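The ironing pile, and other things I have been meaning to get to

I moved to Rurkley in January with two suitcases and a firm belief that I was a tidy person. The belief lasted until the washing did. In my old flat I had a cupboard big enough to hide a week's clothes in, and I now see that the cupboard was doing most of the work.

The new place has no cupboard. It has a hook. So everything clean ends up on the nearest flat surface, where it settles into a sort of sediment, shirts from last week at the bottom and socks on top.

I did try. I bought a folding board from a shop called Posa, which cost more than the shirts, and I watched a video in which a very calm woman folded a T-shirt in 2 seconds. It had 1,039 comments, most of them from people who were also lying. I have since folded the same T-shirt badly in a number of different ways, and it still comes out looking like a parcel that has been returned to sender.

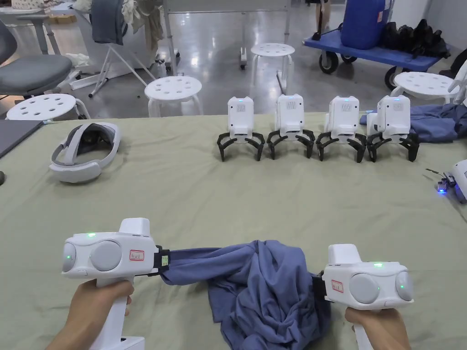
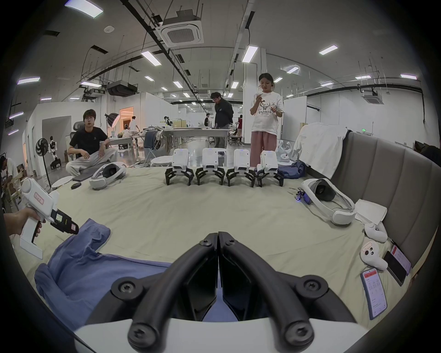
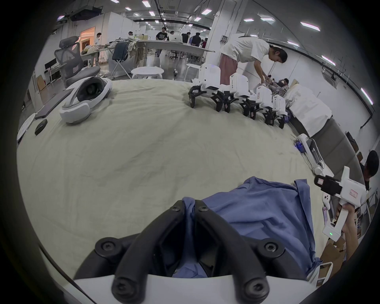
Crumpled blue cloth, three times over.

My mother irons tea towels. She irons pillowcases, both sides, and once ironed a pair of jeans of mine with a crease down the front so sharp that I got remarks on the bus. I used to think this was a waste of a good evening. Now I ring her up to ask what the two dots on the label mean, and she tells me, and then she asks what I've had for tea.

The launderette on the corner, Mumutow, will do a service wash and fold it all for you. I went in to ask about it and came out having agreed to think it over, as if it were a mortgage. There's a dry cleaner further along called Gautam with a sign in the window saying they have over 625 coats waiting to be collected. I find this very cheering. Somewhere in this town there are people far worse at this than me, and some of them must be quite cold.

Anyway, I have put up a second hook. The first one is still full, and the folding board is hanging on the new one.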